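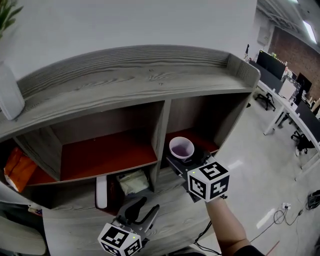

Placing a cup in the upper-right cubby with the right-hand gripper.

Keep the marker cube facing outward during the approach. Set the cup down, open the fingers fully, and back out straight before turning the wrist. 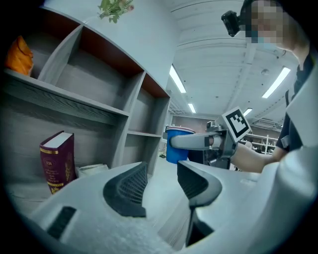

3 min read

Record 20 placements per compartment with the Noltier grippers. Vary the start pose each time -- the Widmer trainer overfits to a fixed one. Pause six frames before each release.
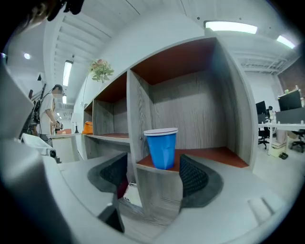 Discard any take in which the cup touches the divider. Log the rest by compartment, then run the replay check.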